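Stem-handling arm back at work after finger swap

Furndale's flower-handling robot is back on its bench after 17 days off, most of them spent waiting for a part that fits in a shirt pocket.

The arm, known in the building as Pikau, had been dropping stems since April. It would close on a stem, lift it with every sign of confidence, and let it swivel until the bloom faced the floor. Staff tried more grip, which bruised the stems, then less grip, which returned them to gravity. A strip of bicycle inner tube was tried for a week and is not discussed.

The fault was traced to the gripper fingers. The originals had flat faces, fine for the cartons the arm was bought to move and poor for anything round and slightly slimy. The replacements, cut by Stavgate to a drawing that went through 16 versions, are tapered and have a narrow groove for the stem to sit in.

"We spent ages blaming the software," said Akosua Asante, who looks after the cell. "I'd like to apologise to the software."

Fitting the fingers took one morning. Setting the arm up again took the rest of the week. The wrist camera had to be recalibrated, as the new fingers are longer and the arm was convinced they ended somewhere inside the table. The closing force came down in small steps, with Asante writing each one on a paper coffee cup until the cup was thrown out and she had to start over.

There is now a maintenance sheet taped to the cabinet door. The groove is to be wiped out with a damp cloth at the end of each shift and brushed every 40 hours of running. Finger bolts are checked at the same time. Cables are to be looked at before start-up for anything rubbing near the elbow, a job previously assigned to everyone and done accordingly.

The fingers will come off for inspection after 600 lifts, a figure Asante describes as a guess wearing a tie. If the edges have worn, Stavgate has the drawing and says it can turn a pair around faster next time. It said that this time too.

Practice runs use a mixture of stems, some of them artificial, which keep their shape and do not complain. A program for thicker stems is being written by the Suwannarat office, where the original carton program came from. Until it arrives, the thick ones are taught by hand, one position at a time, with somebody standing next to the stop button.

The old flat fingers have been kept in a drawer in case anyone wants to move a carton.

A stem resting in the groove of one of the new fingers.

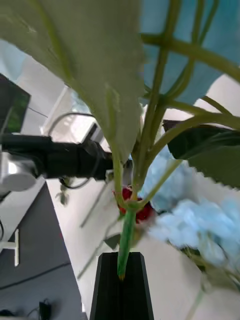 Also in the workshop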